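4.2 Collecting demonstrations in home kitchens

The Niltness set was recorded with hand-held grippers in place of a teleoperated arm. Each demonstrator worked with two of them, one per hand, and carried out the task at their own counter with their own utensils. We gave no script beyond the name of the task and the place where the objects should end up. Demonstrators were free to choose which hand went first, and most changed their minds between takes.

We kept 399 demonstrations after filtering. A recording was dropped if tracking was lost for more than 2 seconds, or if the demonstrator put a gripper down before the task was finished. Wenceslao Bustos and Zinash Negash checked the remaining clips by hand and marked the start and end of every grasp. Where their marks differed by more than 3 video frames, the clip was looked at again and a single value agreed.

Thin utensils gave us the most trouble. A spoon handle lying against the side of a tray leaves little room for the jaw pads, and its bowl reflects light in a way that upsets the depth estimate. Sticks are easier to see but tend to roll when touched. We therefore treated utensils in trays as a separate group -- the Fanside split -- and report results on it apart from the rest. Policies trained without this group did worse on it than on any other, even when the trays themselves had appeared in training.

Figure 3 gives a view from one gripper in this group, with the second gripper on the left and a gold-coloured spoon and a thin wooden stick in the tray. The stove and its cookware were left as they stood, and no background was masked during training.

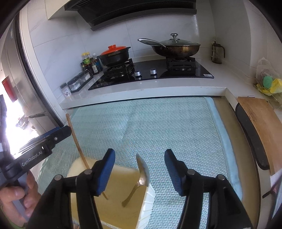 Figure 3. Tray with spoon and stick, Fanside split.

Florence Friesen, commenting on an earlier draft, argued that a split defined by object shape may hide a simpler effect, namely that trays limit the angles from which a gripper can approach. She suggested repeating the test with the same utensils laid flat on a mat. We ran 30 further trials in this way, using the policy from Section 4.1 unchanged. The gap became smaller but did not close -- the tray accounts for part of the difficulty, and the remainder seems to come from the utensils. Results by object are listed in Table 2.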